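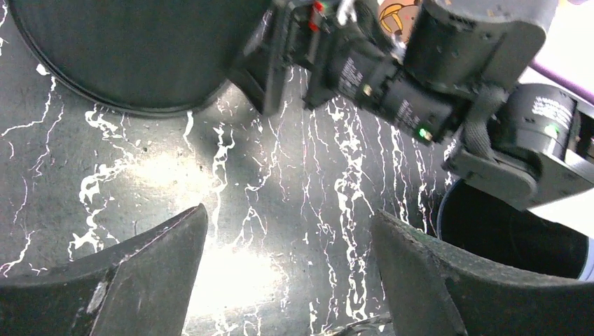 What is the Wallomness project trying to show?
That a two-arm cell can learn tabletop handling from wrist camera views plus joint positions, with no overhead camera and no object models.

Wallomness, progress report to the Lukoševičius Fund
October 24, 2025

Short one this time, the cost sheet comes separately.

Where we are. Data collection for the first task set is finished. 400 demonstrations, all by teleoperation, all on the Jurkuma bench. Both arms recorded together, same clock. Labeling took longer than planned, mostly start and end points of each grasp. Two people marking the same episode didn't agree on when a grasp "starts", so we wrote a rule (first frame where the gripper command changes and keeps changing) and redid the early batch.

Training. Policy is the one in the June plan, no change to the architecture. We did change what it predicts: short chunks of motion instead of one step at a time. Jerky approaches mostly gone. Result on the held-out layouts, 82 successes in 100 trials. A success means the object was grasped, moved and put down inside the target area with no help from the operator. Failures logged by hand, breakdown below.
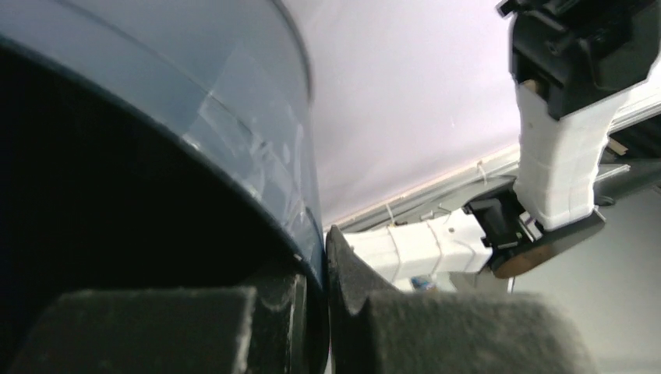
Most of the failures are at the approach and not at the release. The policy commits to a closing position too early and then doesnt correct. Thin walls and rims are the worst, a small sideways error and one finger ends up on the wrong side. Flat things come next. Glare on the work surface hurts too, we saw a drop when the lights were moved, need to measure it properly before saying more.

What we tried:
Random brightness in training. Helped a little.
Slower final approach. Helped more, costs cycle time.
Dropping the second arm's camera. Worse, put it back.

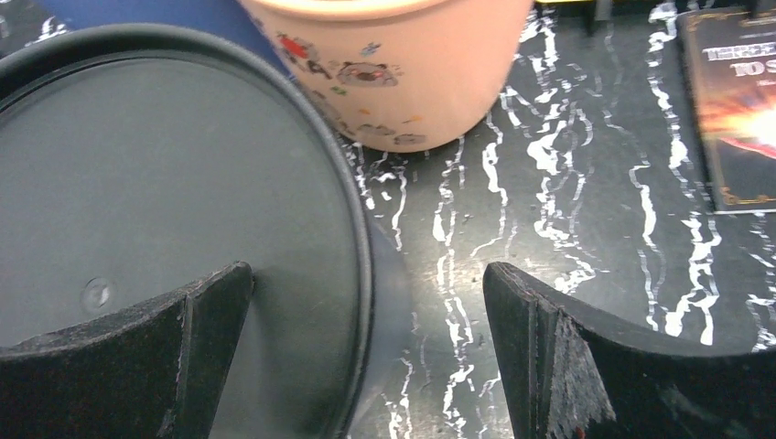
How are the held-out layouts different from the training ones?
Objects are the same but positions and orientations are new, and the neighbors are shuffled so a familiar object turns up next to something it was never recorded with.

Unseen objects are a seperate test and have not been run. Please don't quote the number above for those.

Problems. Rerov controller update broke the time stamps, 3 recording sessions thrown out and recorded again. Fixed version installed now. Spare finger pads still on order. 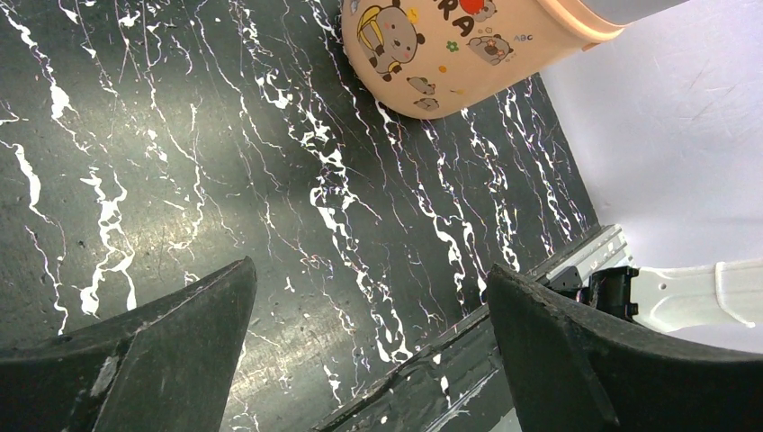 Cup on the marble-pattern board, gripper open.

Next period: unseen object test, lighting test with fixed lamp positions, then a retrain with corrections added at the approach. No change to the budget requested. Raw logs on the shared drive, ask if the link has expired.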